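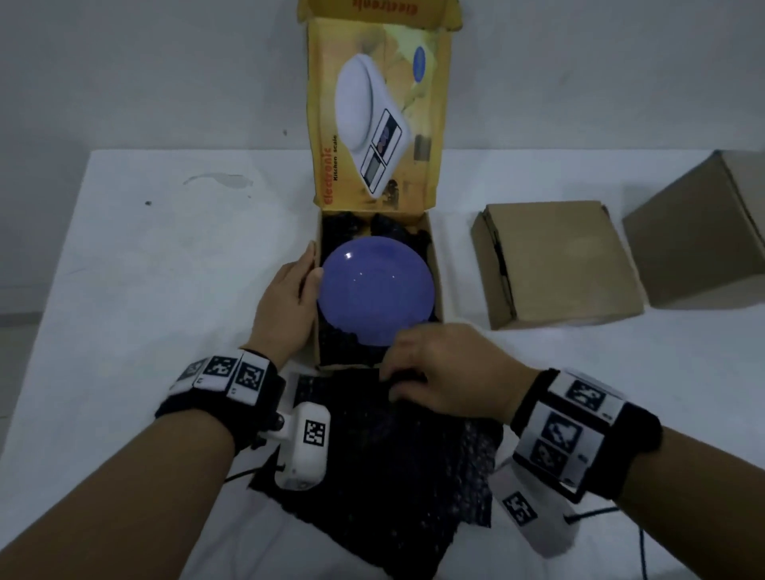 Brivo brings packing robots to its Drekstead returns floor, and keeps the packers

DREKSTEAD - Hi, I'm Magdalini Psarras, and I run the returns floor at Brivo. We're adding 3 robot packing stations in January, and I asked to write this release myself (thanks for letting me!).

We handle small kitchen goods, mostly scales, and every one that comes back gets opened, checked and wrapped again. It's fiddly work. A glossy weighing pan has to sit snug in its bubble wrap, and a good packer does that by feel.

So our packers are the ones teaching the machines. They wear marker bands on both wrists while they work, in sessions of 30 minutes, and our partner Zosano turns those hand movements into training for the stations. Wearing the bands is optional and the time is paid.

All 112 people on the floor keep their jobs and their hourly rate. What changes is the day itself - the stations take the repeat boxes, and people move to inspection, repairs and the odd-shaped stuff. Everybody gets 60 hours of paid training first.

"I was worried, I'll admit it," says Nour Atallah, a packer on the early shift. "Now I mostly argue with the engineers about how to fold a flap."

Questions? Ask for me at the Brivo front desk in Drekstead.

Shares: 30
Comments: 3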